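Citton Tool Library — progress report to the Gatik Fund
19th August

Second report under the current grant. It covers lending, the repair evenings and the move of the power tools into the back store.

Lending
Members borrowed 176 items in the period, mostly hand tools and garden equipment. Hedge trimmers and ladders went out most. Late returns are still a problem with the tile cutters, and we have shortened that loan to 4 days. The Trundero booking system is in use for all loans and the paper cards have been put away.

Repair evenings
We held 16 evenings. Lamps and toasters were the usual jobs, along with a lot of bicycle brakes. We turned away microwaves, as agreed with the insurer. Two evenings were canceled when the heating failed — both were added back later in the period.

Spending
The $1,000 set aside for replacement stock has been spent on drill batteries, saw blades and a second pressure washer. The Kubo shelving came in under the quoted price and the difference went toward delivery. Electrical testing cost more than planned, and we covered that from membership fees.

Still to do
The back store needs a lock that more than one keyholder can open. The Saturday opening hours have not been extended yet. We would like to move the remaining training money to cover a course on blade sharpening, and need your approval in writing before we book it.

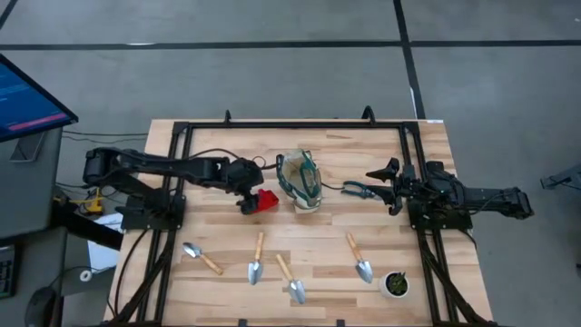 The course starts in September and places are held for us until the end of this month. The next report will include the results of the member survey.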